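Studden House Residents' Association
Minutes of the meeting held in the common room, August 19, 2020

Present: Annelore Brinkmann (chair), Knut Teuber, Kittipong Yensuk, Esben Steinarsdóttir (minutes)
Apologies: Helmut Grube

1. Minutes of the May meeting
Approved, after Knut asked that "the matter is in hand" be struck from item 4. He said the matter had not been in anybody's hand since it was written down. Struck.

2. Chairs
Kittipong reported on the quote from Laaksonen for replacing the common room seating: 3569 for 16 chairs, delivery included, assembly not. Annelore asked what was wrong with the chairs we have. Kittipong said they wobble. Knut said he had sat on one for the whole of the last meeting and it had not wobbled. Kittipong said it depends on the chair.

Annelore was not convinced that we should pay that kind of money on the strength of "it depends on the chair." She would like to know which ones wobble and whether anyone has tried tightening the bolts underneath. No one present had. Knut also doubted that the Laaksonen chairs would hold up any better, as the brochure says "built for busy spaces" and gives no weight limit.

Decision: no order for now. Kittipong to go over every chair with a wrench and put tape on the ones that still move.

3. Floor
The dark covering stays down for the time being. Esben passed on Helmut's view, sent by email, that it makes the room look half finished and that the join with the white tile will collect dirt. Annelore said the join collects dirt with or without Helmut's view. The sample from Skarnevis has arrived and is supposed to be "self-cleaning." Knut asked how. The leaflet does not say. It was agreed to leave the sample by the door for people to walk on and look at it again next time.

4. Cables
Long discussion. Knut wants the cables off the floor before the room is used for anything that involves people walking. Kittipong said most of them are in use. Knut asked which ones, and whether anyone could follow a single one of them from end to end. This was not settled.

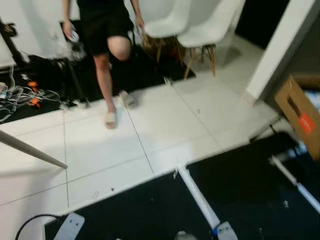

Item 4: cables on the dark floor, chairs at the edge of the tile.

Esben had looked into the Sevus cable cover, which costs less than we feared but has to be glued. Annelore did not want glue on a floor we may be taking up. Knut said that tape would do the same job, and that we already own tape. Kittipong pointed out that the tape was now needed for the chairs.

Decision: anything not plugged in gets coiled and put in the cupboard. Whatever is left runs along the wall. Knut and Kittipong to do it together, two evenings set aside. Annelore asked that it be recorded that she expects it to take more.

5. Other business
The shoe rack proposal was withdrawn. The key to the cupboard is still with Helmut. Esben to ask for it back, as item 4 can't start without it.

Next meeting to be set once the cables are done.

E. Steinarsdóttir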